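Recording a Pick-and-Place Task by Teleoperation

Costa arm, wrist camera, one operator

This page covers recording a set of demonstrations by remote control, from laying out the table to checking the files. It assumes the arm is already calibrated and that you have been through the safety sheet with Vasilis Halilović or Nam-gil Jin. If the arm has been moved or rebolted, stop and recalibrate first.

The worked task is "medicine sort": pick up one pill bottle by the body, carry it across the table, and set it down upright. The same steps apply to any tabletop task with rigid objects.

Before you start

You need the follower arm, the leader arm, the foot pedal, and the recording laptop with Daranow installed. Check that the laptop has enough disk space. A full session of 2000 frames per episode fills up a small drive quickly, and Daranow will not warn you until it fails to write.

Use the lab account. Recordings made under a personal account end up in the wrong folder and Kobina Opoku has to move them by hand.

Step 1. Lay out the table

Put the objects where the arm can reach them without stretching out straight. Keep tall things toward the back and leave open wood in front of the fingers, so the arm has room to come down at an angle. Do not line everything up perfectly. If each bottle sits in exactly the same spot in every episode, the policy learns the spot.

Leave a few things on the table that are not part of the task. We use a plant and a medicine box for this. They should stay out of the path between pick and place, but the camera should see them some of the time.

Open the gripper fully and look at the wrist view before going on. Both fingertips should show at the bottom of the picture, with the target bottles beyond them.

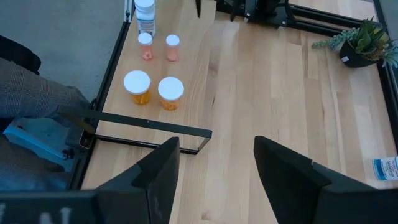 Step 2. Match the leader to the follower

Move the leader arm by hand until its joints are close to the follower's. The status bar in Daranow shows a number for each joint. When they have all turned green, press the pedal once to link the arms. If you link them while they are far apart, the follower will move to catch up, and it moves faster than you expect.

Make a few slow moves in the air. Open and close the gripper twice. If the follower lags or buzzes, unlink it and check the cable at the elbow.

Step 3. Practice without recording

Do the whole task at least five times with recording off. Most people start out watching the arm itself and then find that their grasp is off to one side. Watch the wrist view for the last part of the approach. The model only gets the camera pictures and the joint readings, so if you can't do the grasp from the screen, it probably can't learn it either.

For the bottles, come in level with the body and close below the cap. Gripping the cap works now and then, but the bottle tends to swing when you lift.

Step 4. Record

Press the pedal to start an episode. Wait one second, then move. Keep one steady speed from start to finish -- slow is fine, stopping to think is not. Long pauses teach the arm to pause.

Set the bottle down, open the fingers, back straight away, and return to the rest pose. Press the pedal again to end the episode.

If you miss a grasp, you have two choices. Back up a little and try again in the same episode, which is useful as long as it stays a small share of the set. Or hold the pedal down to throw the episode out. Throw it out if you knocked something over.

Step 5. Reset

Put the bottle back by hand, a few inches from where it was, and turn it a little. Switch which bottle you pick every few episodes and type the new target into the prompt box. "Pick up the large bottle on the left" is enough. Ha-neul Oh keeps a list of approved wordings on the shared drive, so copy from that.

Unlink the arms before you reach in.

Record in blocks of 13 episodes and then take a break. Hands get tired on the leader arm, and it shows in the data as small shakes near the grasp.

Step 6. Check the files

Play back the first and last episode of each block at double speed. Look for:

- dropped frames, which show up as a jump in the arm's position
- the bottle hidden by the fingers for the whole approach
- a prompt that names the wrong bottle
- an episode with fewer than 335 frames, nearly always a pedal pressed by mistake

Delete bad episodes inside Daranow. Removing them from the folder breaks the index.

Step 7. Upload

Plug in the network cable and choose Sync to Casico. Leave the laptop lid open until the bar is full. Write the block numbers and your initials in the log, and message Seul-gi Sun if anything on the arm felt different from last time.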